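April 22, 2021

Bad day on the bracket cell. Gopinath and I had the overnight run set for 259 handovers, left arm picks up the bracket and passes it to the right hand. It stopped at 35. The log says the left gripper lost its force reading and kept closing. The limit in the software should have caught that and didn't. The bracket it was holding came out with a bent edge, so that one is scrap.

I pressed the stop when I came in, even though the arm was already still, and locked the cell out before I reached in. Last June I would have skipped that. Then we cleared the fault, put a new bracket on the mat and ran it at slow speed. 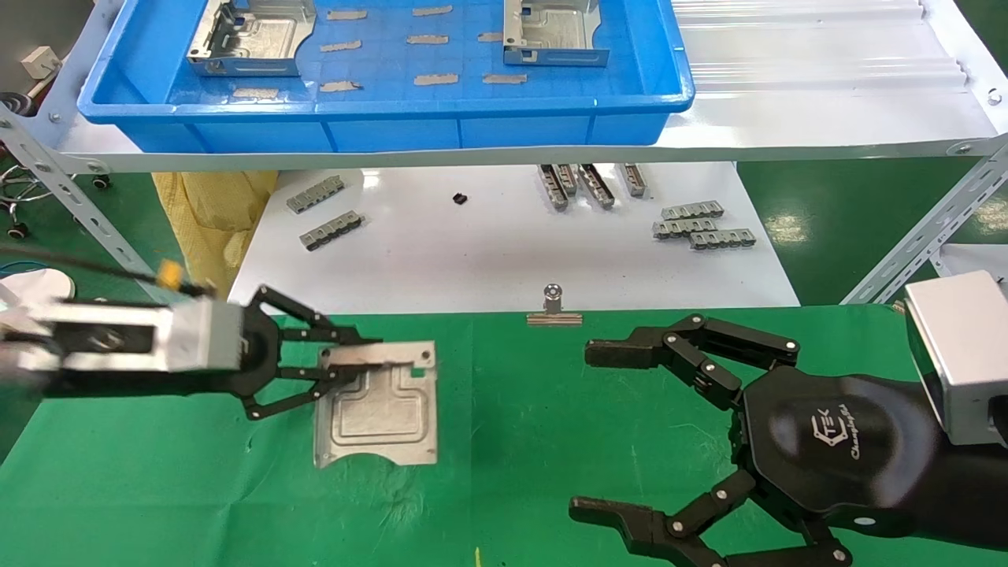 Did that 11 times before lunch and got the fault twice, both times with the left wrist turned nearly all the way over. Gopinath thinks it's the cable. I think so too, but a bad cable should stop the arm – it shouldn't let it squeeze harder. That part bothers me more than the scrap.

Wrote to Dresell and asked for the newer controller file. Adebayo Nwankwo called back at four and said to keep hands out of the cell even in slow mode until they look at it. Fine with me. New cable is 14 days out. Told Pella the parts will be late. Home by seven, leftover soup.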